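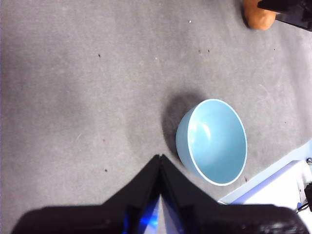
Do You Need the Little Oven?

Every fall somebody writes in to tell me that a countertop oven changed their life. I have a drawer full of things that changed people's lives. So when Nahom Gebremichael, who has the kitchen column on the next page, offered to let me spend a few weeks with a small Toshiba, I said yes mostly to have something to complain about.

First complaint: counter space. People who call these things compact must have bigger kitchens than mine. Where it went, the cutting board used to be, and the cutting board now lives on top of the fridge, where I have to reach for it. You also need a free outlet close by. I have one, and it was already spoken for by the kettle.

Second complaint: the potato claims. A small potato is supposed to be the perfect argument for a small oven, because who wants to heat up the big one for a single spud? Fair enough. I tried it at 200 degrees Celsius, which is how Nahom writes all his recipes no matter how many times we ask. His column says 45 minutes. Mine wanted longer, and I don't believe I bought an unusual potato. The skin was good, I'll give him that. The middle was a potato.
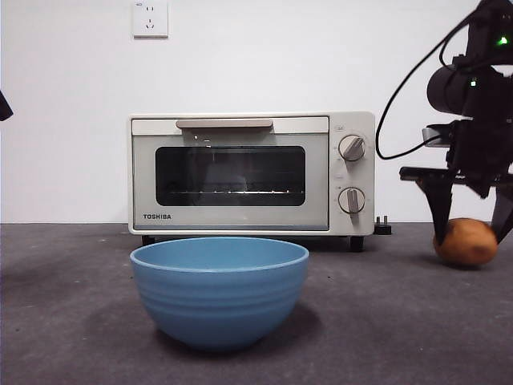
I also don't buy the idea that you save a fortune. I kept a tally back in August of what we baked at home, and most of it was for four people or more. A small oven does nothing for a lasagna. If you live alone, or you eat at odd hours, the sums may come out differently, and I'd be glad to see yours if you've kept any.

Then there are the extras. The Roseo catalog that came with last month's mailing wants you to buy a stacking dish set, and Tang sells a liner, and Tunby has a rack for cooling whatever you just took off the rack it was already sitting on. Skip all of it. An ordinary bowl does fine for tossing a potato in oil and salt. I used one I already had, and it went back in the cupboard afterward with no help from anybody's catalog.

What I did like was the controls. Two knobs, and you turn them. My sister's oven has a screen and a menu, and at Thanksgiving last year it took three adults to get it to stop beeping. I would pay extra for knobs. I'm told I soon may have to.
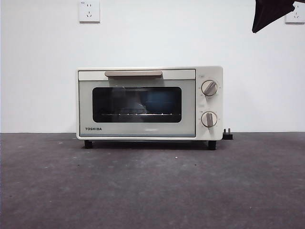

The Toshiba, with a wire rack behind the glass and two knobs on the right.

So am I keeping it? For the moment, and with the cutting board still on the fridge. Toast is better out of it than out of my old toaster, and reheated pizza is a lot better than out of the microwave. Neither of those is a changed life. If you're thinking of buying one for a present, ask the person first where they plan to put it. And if Nahom tells you 45 minutes, have some cheese and crackers ready.

Letters about potatoes can go to the usual address. We had 116 after the rice cooker item and we did read them, including the rude ones.

Recent items
Rovov Kettles: A Second Opinion
Nahom's Column: Onions, Slowly
What We Threw Out of the Spice Rack
Rice Cookers and the People Who Defend Them
Letters: Your Worst Gadget Gift

Last updated November 24, 2019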